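Textile bench notebook
02/09/2023

Crocking and wash tests, black dyed cotton, second lot

Lot arrived from Rutano in two rolls. One roll was wrapped in paper, the other in plastic with the end left open. I kept them apart and marked the cut pieces R1 (paper) and R2 (plastic). Both are the same plain weave cotton, reactive black, same dye recipe according to the sheet in the box. The sheet does not say how many rinses they got after dyeing. I have asked for that twice. The July lot had the same gap in the paperwork and it cost us a week, so this time I am writing down everything I can measure on our side.

Cutting

Swatches cut along the grain, well in from the selvage. The selvage on R2 is wavy and I did not want it in any test piece. Edges were left raw except for the wash pieces, which got a zigzag stitch in white polyester thread. White thread is useful here. If dye comes off in the wash, the thread next to the cloth is an early place to look for it, although polyester takes up less of this dye than cotton does, so a clean thread is not a pass.

Conditioned everything flat on the rack overnight before rubbing. The humidity log is on the clipboard by the door. It drifted a little when the air handler cycled but stayed inside our limits.

Dry rub

White cotton rubbing cloth, standard finger, 10 full strokes each. R1 left a faint gray mark. R2 about the same to my eye, maybe half a grade worse. Read both under the daylight lamp and again by the window, with the same result. The Stöckli arm on the rub tester is still a bit loose at the pivot. I snugged the screw before the first piece and checked it between pieces. It held.

Wet rub

Here the two rolls split. R1 gave a clear gray mark, what I would call a 3. R2 gave a dark mark with a sharp edge, a 2 at best. I ran R2 again from a different part of the roll and got the same thing. Wet pickup was checked by weight on each rubbing cloth, so I don't think it is a soaking problem.

My guess is loose dye that was never rinsed out. If it were a fixing problem I would expect R2 to look weak after washing too, and so far it doesn't.
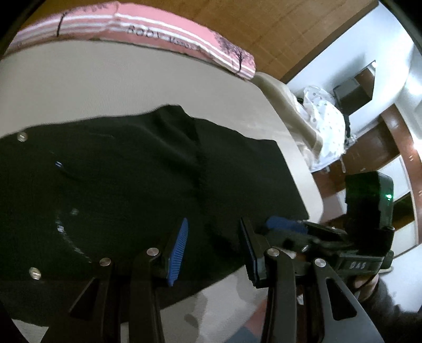 Wash

Washed at 105 F, 30 minutes, with the Flamach powder at the usual dose and a multifiber strip stitched to each piece. R1 and R2 went in separate jars. The R2 liquor was visibly darker after the first wash. After the second wash the two liquors looked alike. Strips are drying now. The nylon band on the R2 strip has picked up some color, the cotton band a little more. The others look clean while damp, but I will not grade them until they are dry.

Cloth color itself: no change I can see on either roll. Black hides a lot, so this needs the meter. The meter is out for calibration until next week.

Extra rinse

Took a spare R2 piece and rinsed it at a near boil with a small amount of soap, 14 minutes, then cold water until it ran clear. Dried it on the line and conditioned it with the rest. Wet rub on this piece came up to a 3, level with R1. One piece is not much to go on, but it fits with loose dye on the surface. I used 200 mL per jar on the trial, same as the wash test. A bigger bath would probably work better.

Hand feel after the hot rinse is slightly stiffer. Some of the softener must have come off with the dye. Wurivora will notice if it goes to them that way, they were particular about drape on the last order.

Housekeeping

The gray scale card has a thumbprint on the 4 step. New one is on order, use the card from the top drawer until then. Please don't dry black pieces on the same rack as the undyed control cloth, I had to throw out a strip with a gray line across it. Lint tray emptied.

To do

Grade the strips when dry and add to the sheet.
Repeat the hot rinse on pieces from both ends of R2.
Ask Rutano for the rinse count again, and whether both rolls came from the same bath.
Run cloth color on the meter when it is back.
Hold R2. R1 can go to sewing once the strips are graded.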